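Valtdale Square Folding Table, Marble Pattern: Review After a Few Months of Actual Dinners

I bought this table because my old one had developed a lean, and guests were starting to hold on to their drinks. The Valtdale cost me $68, arrived in a flat box, and needed no tools, which suited me, as I own a single screwdriver and don't trust it.

First, the looks. The top is printed in a pink-and-cream marble pattern with a thin red-orange trim, and it will fool no one. My friend Joana Caldeira called it "a countertop from a dollhouse," then asked me for the link. I've come around to it. The swirls hide crumbs with real talent, and I have gone whole afternoons believing I'd wiped it down.

The legs are black metal and fold flat if you push them in the right order. The instruction sheet doesn't give the order. I got it on the third try and lost a little skin off my thumb on the second. Once it's open the table stands firm, with a slight wobble if you saw at a pork chop. Chopping vegetables is fine. I wouldn't knead bread on it.

Cleaning is easy. Turmeric came off with dish soap, though it took two rounds and some language. The trim is the weak spot — soup gets into the seam and you have to go after it with a toothpick.

Size is where you need to be realistic. Two people can eat comfortably. Four can eat if they like each other and keep the serving dishes on the stove. I bought a second one in May and push them together when company comes, and the patterns don't line up at the join. If that would bother you, buy a real table.
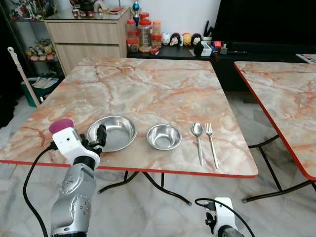
Two steel bowls, a spoon and a fork, with plenty of marble to spare.

I also looked at the Noltodham, which costs $106 and comes in a tasteful gray. It has a carrying handle and a smoother latch. I didn't think the handle was worth the difference, as my table travels from the closet to the living room and back.

Four stars. I took one off for the thumb.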